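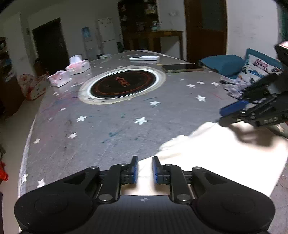

Fractional laser for ice pick scars: spacing between sessions?

mdoucette
I'm booked for fractional CO2 on both cheeks at a clinic in Bronwood. Mixed scarring, mostly ice pick with a few shallow rolling scars near the jaw. The quote is 2,039 for a package, and the sessions are four weeks apart. Everything I read before the consult said longer gaps. Is four weeks normal for ablative, or is this a scheduling convenience?

Skin type is II/III, no isotretinoin in the last two years, no history of keloids.

cormier_c
Four weeks is common for non-ablative. For ablative CO2 it's short. Remodeling from one pass continues for months, and if you treat again at week four you can't judge what the first session did. Ask which device and handpiece, and whether the quoted interval is for that device or a general clinic policy.

Also ask about density. Two sessions at low density and two at high density are different treatments with the same name on the invoice.

mdoucette
Device wasn't named on the quote. I'll ask. The consult nurse said "low settings, more sessions," which may account for the four weeks.

fehr.manon
I'd question laser as the first step at all. Ice pick scars are narrow and deep, and fractional resurfacing mostly softens the edges. The usual order is TCA CROSS or punch excision on the deep ones, subcision on anything tethered, then laser over the whole area to blend. I had CROSS at Drinau before any laser, at 100 percent TCA, applied with a toothpick to each scar. Frosting in seconds, scabs for six days.

cormier_c
Disagree on "mostly softens the edges." A CO2 fractional beam at high energy and low density goes deep enough to matter in the dermis. The limit is that the columns land on a grid and your scars don't. Agree that CROSS is cheaper per scar.

fehr.manon
Cheaper, and the effect is aimed at the scar itself. My before and after difference on the deep ones came from the acid. The laser sessions afterward improved texture and not much else. One face, so weigh it accordingly.

kbaxter
Counterpoint on CROSS: at full strength it can widen a scar if it spreads past the rim. I have two on the left temple that are wider now than when I started. I'd want to know how many the operator has done before I let anyone near my face with it.

On the original question, my intervals were eight weeks and then twelve. Redness from the first was still visible at week five, so four would not have been possible for me.

mdoucette
Thanks. Did anyone get antivirals beforehand? I get cold sores maybe once a year and it wasn't on the intake form.

kbaxter
Yes. Tell them before Thursday or whenever you pay the deposit. I started valacyclovir the day before and took it until the skin had closed. Any clinic doing ablative work on a full face should be asking that question.

f_carrier
Moderating note: please don't post prescription doses here. Names of drugs are fine, amounts go through whoever is treating you.

Speaking as a patient, the missing cold sore question would bother me more than the interval. I paid a 400 deposit at a place in Fumdale and walked away from it over something similar. They had no answer on who to call after hours.

cormier_c
Walking away from a deposit is a bit strong for a missing line on a form. Forms get copied from one procedure to the next. Ask first — if the physician has a clear protocol, the form is a clerical problem.

f_carrier
If the physician had been in the room, maybe. Mine wasn't.

mdoucette
Update. Called the clinic. The device is fractional CO2 as stated, and the four-week interval is the package default. Dr. Gebreyes will see me separately before anything is scheduled, and they agreed to move the gap to ten weeks at no charge. I asked about CROSS. They offer it, priced per visit and not per scar, so I may do one round on the right cheek first. Antiviral will be prescribed.

fehr.manon
Good. Take photos in the same window light each time, from the side. Overhead bathroom light makes every session look like a failure.

kbaxter
And ask to see the spread on someone's healed CROSS at three months, not at two weeks when it's still swollen.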